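Chapter 5
Comparing Grippers on Everyday Objects

In Chapter 4 we mounted a gripper on a bench, gave it a steel test block, and measured how hard it could squeeze. Those numbers are useful, but they say little about what happens when the same gripper meets a tube of cream on a blanket. This chapter covers how to compare two or more grippers on ordinary household things, and how to write up the results so that another person can repeat them.

You will need the object list from Appendix B, a log sheet, and at least two sets of finger pads. The worked results come from the Pridix trials, in which hand-held grippers were tried on tabletops, shelves, and beds. The full log has 2082 attempts. We use only a small part of it here.

5.1 Start with one object

Begin with a single small object that has flat, parallel sides. A block is a good choice. The two pads can meet it squarely, so if the grasp fails you can look at the pads, the opening width, or the operator before you start blaming the shape of the object.

Set the block upright on the surface. Bring the fingers down on either side of it, close slowly, and stop when both pads are touching. Look at the block before you lift. It should still be upright, and it should sit between the pads without leaning toward one finger. Write down the pad type, the surface, and whether the block turned while the fingers closed.

Soft surfaces make this harder than it sounds. On fleece, a fingertip can press into the pile and drag the cloth along with it. Practice until you can close on the block without pulling up the blanket, then move on.
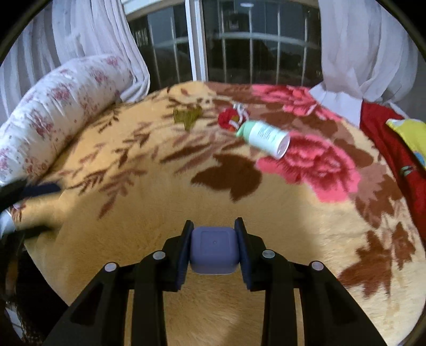
5.2 Add the difficult shapes

Once the block gives steady results, spread out a mixed set. Include objects that roll, objects that fold, and objects that are smooth on one side and ridged on the other. Squeeze tubes are worth having because the crimped end is flat and the cap end is round, so the same tube gives you two different grasps. Log them separately. Glass bottles lying on their sides should be tried at more than one angle to the fingers.

A knitted hat calls for a different approach. It has no firm edge, and the fingers have to gather some of it before they can hold it. Pads that do well on glass may do poorly on knitwear, and a comparison that leaves cloth out will miss this. A power adapter is awkward in another way, as the prongs change which faces you can reach.

Leave the objects where they land. Straightening them between attempts makes the results look better than they are.

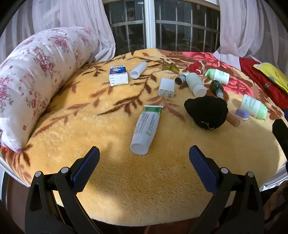 Chapter author: Senior Test Engineer, Gripper Evaluation, Nirnisura

5.3 Keep the comparison fair

Change one thing at a time. If you swap the pads, keep the same fingers, the same objects, and the same operator. If you are comparing the Chisholm fingers with the Gillel fingers, fit both with the same pads. In the February round of the Pridix trials, pads and fingers were changed together, and 19 sheets had to be set aside.

Light also matters when a camera is mounted on the gripper. Sunlight across part of a blanket leaves one side bright and the other in shadow, and an object can be easy to see in one spot and hard to see in the next. Note the lighting on every sheet.

Count an attempt as a success only if the object leaves the surface and stays in the fingers until you choose to release it. Partial lifts go in their own column. Section 5.4 explains how to score them.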